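Slow bread, and a slower spring

I meant to write in April, and then the sourdough took over my life. My sister-in-law gave me a jar of starter (I named it Porura, please don't ask) and I have been feeding it every morning at 6, in my robe, before the coffee is even on. I never thought I'd be that person, but I love it! 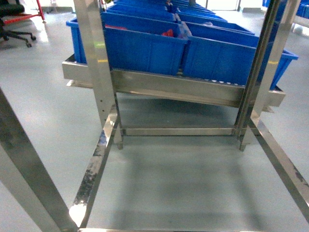 posted by Bultutov

The first few loaves were flat as a plate. We ate them anyway, with lots of butter, and my husband was very kind and called them "rustic." What finally helped was patience – I was rushing the rise every single time. Our kitchen here in Boltdale stays chilly well into spring, so now I let the dough sit overnight and leave it alone, or I try to. I do peek.

I also started weighing my flour, which my grandmother would have laughed at. She used a chipped teacup for everything and her bread was better than mine will ever be. I use 359 grams now and write it on the back of an envelope – I've lost two envelopes already.
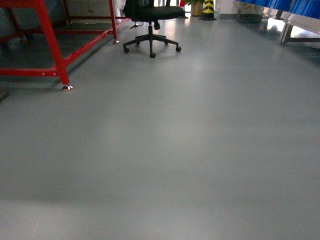 What's next

Rye, I think! If you have a recipe that doesn't come out like a brick, please leave it in the comments.

Recent posts
Soup for a Rainy Week
My Grandmother's Teacup
Cleaning Out the Pantry, Again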